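Section 7. Comparing Grippers on the Two-Arm Station

This section applies to the Colley and Akolgo grippers when fitted to the Unbridge two-arm station. Complete Section 6 before starting.

1. Switch off arm power at the Grindard controller.
2. Fit one pair of grippers of the same type. Do not mix types during a comparison.
3. Check that each cable sleeve is tied along the forearm and can move freely at the elbow.
4. Restore power and load profile 1110.
5. Open and close both grippers 9 times with nothing between the fingers.
6. Lay the wrapped bouquet on the table with the stem end toward the front rail.

CAUTION: Keep hands outside the enclosure whenever arm power is on.

7. Bring both grippers to the ribbon, one from each side. Set closing force to 100 on the controller scale.
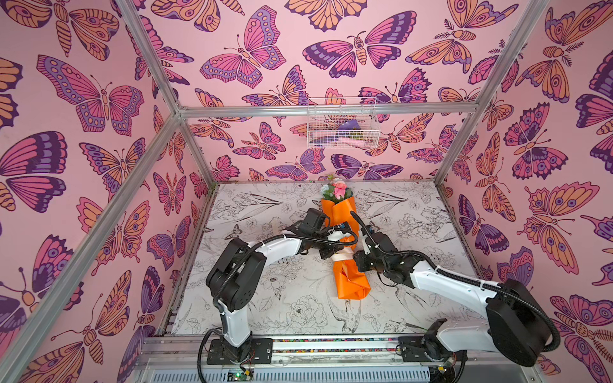

8. Record the result on the comparison sheet, including any slip or any tear in the wrapping. Return both arms to the rest position.
9. Repeat steps 1 through 8 with the second pair.

Note: Replace the wrapping paper between pairs. Creases left by one gripper can affect the grip of the next.

If an arm stops during step 7, refer to Section 9, Fault Codes.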